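Microfiber towels: your questions, my answers

I get a lot of mail through the little contact form on this site, and most of it is about cleaning cloths (I know, glamorous life). So I've gathered the ones I answer over and over. If yours isn't on the list, write to me and I'll add it.
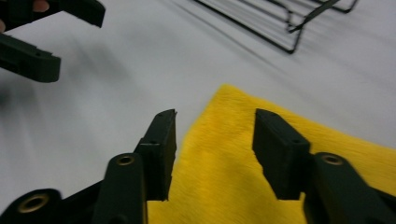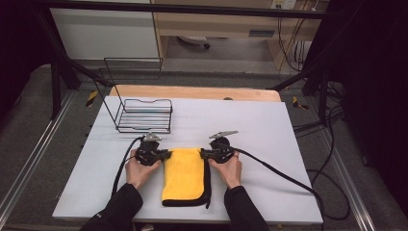

How do you fold them?
Into a tall narrow rectangle, always, and I'm stubborn about it. Lay the towel flat first, smooth it out with your palm, and then fold. A yellow one with black trim like mine is handy because the dark edge shows you right away whether your sides line up. Don't fuss over the corner tab — just let it hang out at the bottom and grab it when you need the towel in a hurry!

Why are there streaks in the color? Is mine worn out?
Nope! The pile gets brushed in different directions, so some patches look lighter and some look darker. Run your hand over it and watch them move. Mahtab Pakzad wrote in worried that hers was fading, and a good shake sorted it.

Can I wash them with my bath towels?
Please don't. Cotton sheds lint and microfiber hangs on to every bit of it. I save mine up until I have 15 or so and give them their own warm load with a small splash of liquid detergent. No fabric softener, ever. It coats the fibers and then you're just pushing water around the counter.

What about the dryer?
Low heat, or the clothesline if it's nice out. I once left a load on high in January when I was in a rush, and those towels came out stiff and scratchy. They live in the garage now.

Which side do I use on a white table?
Either one, as long as it's clean. Fold the towel, wipe with one face, then turn it over when that one looks grubby. I go over the table once with the towel damp and again with a dry one, and that takes care of the smears.

Where do you keep the clean ones?
Standing up in a kitchen drawer, folded edge on top, so I can pull out one without wrecking the whole row. Farzad Sharifi rolls his and swears it saves space. I tried it for almost 3 weeks and they kept unrolling on me, but his drawer is deeper than mine.

Do different colors matter?
Only if you decide they do. At my house yellow is for tables and counters, blue is for the bathroom, and anything gray goes out to the car.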